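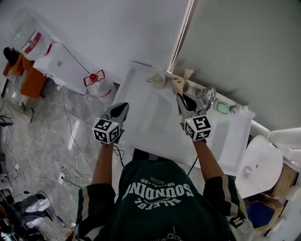 Homden Deal Room
The buyer list, the documents and the questions, all in one login

I spent years on the sell side helping owners of small software companies find a buyer, and I ran every one of those deals out of a spreadsheet, a shared folder and my inbox. It worked, sort of. Then one night at 11:40 I sent the wrong version of a customer contract to the wrong bidder (we got it back, everyone was very nice about it, I didn't sleep) and I started sketching out what became Homden.

So what do you get? A room for one deal. You load your buyer list, drop in your teaser and your NDA, and Homden keeps track of who has signed and who hasn't. A buyer who hasn't signed sees the teaser and nothing else. Once they have, you pick which folders open up for them, and you can close a folder again any time you like, even while they're reading it!

The question log is the part I'm proudest of. Buyers ask inside the room, you send the question to whoever on the seller's team knows the answer, and nothing goes out until you approve it. If two bidders ask the same thing you can send both of them the same reply, and neither one finds out the other asked. Femi Adeleke built the first version of that and then rebuilt it when I complained about the search box - sorry, Femi.

What's in the room
Buyer tracker with stages you can rename
NDA signing, with countersignature
Folder permissions by firm or by person
Watermarks on every page, with the reader's email and the time
Question log with approval step
Side-by-side bid sheet (price, cash at close, earnout, escrow, conditions)
Full archive download when the deal closes

Plans
Single Deal: one room, open for 7 months, up to 12 buyer firms inside the room at once. Most first-time sellers pick this.
Advisor: 3 rooms running side by side, no limit on buyer firms, your logo on the login page.
If your deal drags on, and plenty do, you can extend month by month. I don't charge by the page. I used to get those bills and I hated them.

Getting set up
Import your buyer list as a CSV. If your columns are a mess, send it to Hauwa Fashola on our support desk and she'll sort it out, normally the same day. The folder template comes already filled in with the headings a buyer's lawyer is going to ask for, so delete whatever doesn't apply. A company with no patents doesn't need a patents folder sitting there empty and making people wonder.

Things Homden doesn't do
It won't value your company and it won't find you buyers. There's no built-in chat either. People ask for it every October when we plan the next release, and I keep saying no, mostly on account of what lawyers tell me about chat logs. And it's really made for company sales, so if you're raising a fund you'll find the stages a bit odd.

New this release
Bid sheet now handles stock and cash mixes
Reader activity can be sorted by folder
Fixed: NDA reminders going out twice

Want to poke around first? Ask for the sample room, which is loaded with a full set of practice documents and a few pretend bids. Write to Tanko Ogundipe through the contact form - that's me, and I do answer.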